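The Town That Sorts Its Own Junk Drawer

Wednesday, ten to seven in the morning, and there is already a line outside the old feed store in Mokbridge. People with shoeboxes. People with coffee cans. One man with a pillowcase, tied at the neck, clanking.

This is the parts library. No sign worth mentioning. You bring in the small stuff that has been breeding in your kitchen drawer - hinges, shelf pins, lamp nuts, the odd caster - and you take home the one small thing you need. No money changes hands. There is a jar by the door for the electric bill and it was maybe a third full when I was there.

I had come for a drawer runner. The left one, for a dresser my aunt gave me, made by a company that went under before I could drive. I had tried two hardware stores and spent an evening online looking at runners that were all a hair too wide. A neighbor said try Mokbridge. So, Mokbridge.

The place started with a flood. Grutdale, up the river, lost most of its basements one spring and the curb piles went on for a month. Somebody went along with a screwdriver and took the hardware off the dressers before the trucks came. Knobs, pulls, brackets, locks with the keys still in. That first haul filled a horse trailer. It sat in the trailer for a year, rusting a little, until the feed store closed and the landlord let the bottom floor go cheap.

Now there are 3,173 kinds of part on the shelves, going by the card file. Kinds, not pieces. The card file is real cards, in a real wooden cabinet, and you look up what you want the way you used to look up a book about whales. Hinges alone run to two drawers. Butt, strap, piano, the hidden cup kind that came in with flat-pack kitchens and that everyone seems to strip the screws on.

The rules are on a sheet of cardboard. Bring it clean. Bring it in pairs if it came in pairs. No gas fittings, no brake parts, nothing off a ladder. Ask before you open a bin. And in different handwriting at the bottom, No More Curtain Hooks.

They mean it about the curtain hooks. I saw a woman turned away with a bread bag of them, very politely.

How it gets sorted was the part I liked best. Everything goes first to the long table, gets tipped out on a bed sheet, and three or four regulars work through it with the radio going. First pass is metal, plastic, wood. Second pass is what it does - does it hold, does it turn, does it slide. Third pass is size and that is where the arguments are. Metric or not. A bolt that looks right and goes in two turns and then stops is the enemy, and they keep a board of nuts screwed to the wall so you can test before you file. I got handed a tray and told to get on with it. I was slow. Took me most of an hour to do a tray that the man next to me would have finished before his tea cooled, and he redid half of it after.

You start to see things, though. Cheap castors all die the same way, hair round the axle. Old brass screws were shorter than you'd think. Every house in the county at some point bought the same white shelf pin.

There is a sister shelf over in Chornovol, run out of a church hall, which only does lighting. Shades, finials, pull chains, the little brass thumb screws. And Kakcombe has been talking about doing zippers and buttons, if they can find a room with a radiator in it. The Mokbridge crowd swap with both. A crate goes over in the back of whoever's car is headed that way and a diffrent crate comes back.

Does it save much? Hard to say. The regulars figure 57 repairs went out of the door in June, by which they mean someone took a part and came back to say it fit. Plenty never come back to say. A set of hinges might run you 10 dollars new, so nobody's getting rich off skipping it. But a dresser that gets its runner is a dresser that stays out of the dump, and mine had been sitting in the hallway with its bottom drawer on the floor since winter.

The worry is room. The feed store is long and narrow and the shelves go up to where you need steps. The plan is to switch the back wall over from cans and cigar boxes to proper bins, 70 of them if the money comes in, so that anything heavy can live down low. Cans look nice. Cans also tip. I heard one go while I was there, a full one, upholstery tacks, and the whole room groaned at once.

The other worry is who does it next. Most of the regulars are retired. A few teenagers come in after school on bike business, wanting spokes and axle nuts, and some of them stay to sort for a bit if there is cake.

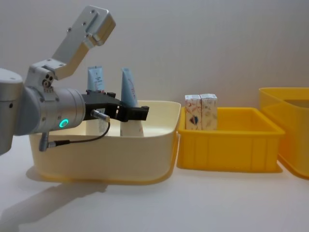
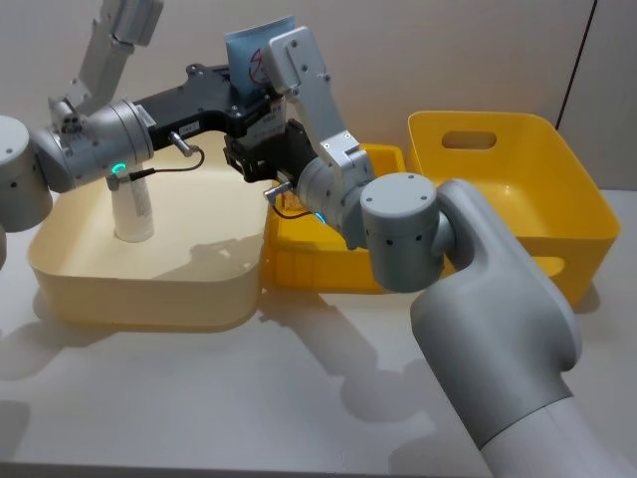
Plastic bins on a white tabletop.

I did find my runner, by the way. Not the left one. A right one, same maker, same odd width, and the man at the table flipped it over, knocked the stop tab flat with a hammer and bent a new one up on the other end. Two minutes. He wrote it on the card so the next person would know it can be done.

Open Wednesday mornings, seven til noon. Bring something. Not curtain hooks.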